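29 Aug 2026, Ronlow club room. Minutes taken by Enikő Illés.

**1. Roof rack group order**

Kostetti has offered the club a price on steel roof racks if we commit to 16 units. The rep says each rack carries 300 pounds while driving. Two members asked how that was tested and on what vehicle. The rep's letter doesn't say. Enikő pointed out that most of our trucks have a lower roof limit in the owner's manual, so the big number may mean nothing. No order until we see test papers.

**2. Skid plates**

Kurek's plates were fitted to five trucks in July. Three owners report rattling above 40. Kurek blames the installers - who were Kurek's own people. Letter to go out asking for new bushings at no charge. 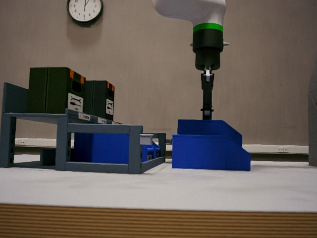
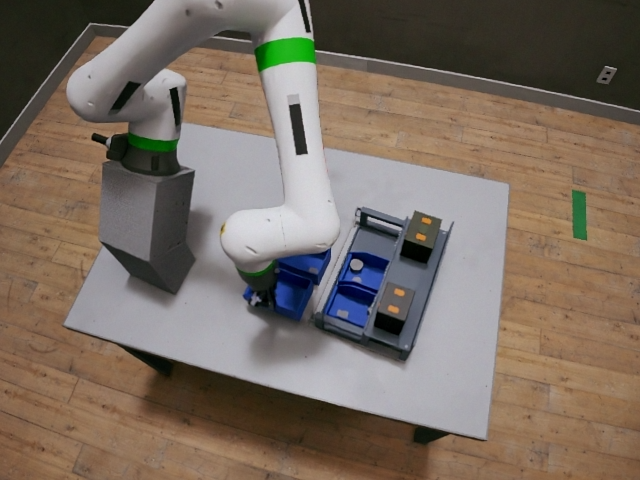 *Robot arm with a green band, both views computer-rendered.*

**3. Winch deposit**

Drevport wants $2,000 up front for the winch order. The discount was described as "significant" and no figure was given. Motion to pay half now failed. Motion to pay nothing until there is a written price passed, one against.

**4. Trail day**

Route unchanged. The claim that the north ford is passable for stock trucks was questioned again. Someone will drive it first and report back.

**5. Other business**

Request for club stickers on the tailgate, any color. Held over - the last batch peeled.

**Actions**

- Enikő: write to Kostetti and Kurek
- Drevport quote to be on paper before the next meeting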